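Residents' Forum — Utilities and Public Works
Topic: Hydrant flushing notice, Karnon Street and Talletti Crescent

KarnonStrata7
Posted 2018-07-31
Residents have been advised that water main flushing will begin next week in the Karnon Street zone. The notice states that supply may be discoloured for up to 3 hours. Could anyone confirm whether Talletti Crescent falls within the same zone?

valve_and_main
It does. The boundary follows the 200 mm main as far as the reservoir access road. Please run the cold tap nearest the meter until the water clears, and leave the hot water system alone until then.

Griltora_Ratepayer
I must respectfully disagree with the scheduling. The same mains were flushed in December, and the discolouration in our block persisted for two days. Repeating the programme so soon is a poor use of treated water.

valve_and_main
The December work was unidirectional flushing of the upper zone only. The lower zone has had no programmed flushing since the Vasić Road connection was commissioned.

Griltora_Ratepayer
That is not consistent with the letter we received, which listed 14 hydrants, several of them below Vasić Road.
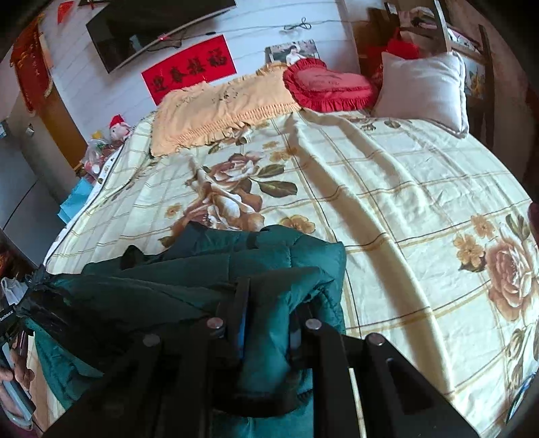
I would ask that the hydrant list be published before work begins — the current notice gives street names only. Households should also be told in writing to hold off on laundry.

KarnonStrata7
Agreed as to the list. I have lodged a request with the works counter and will post the reply in this thread.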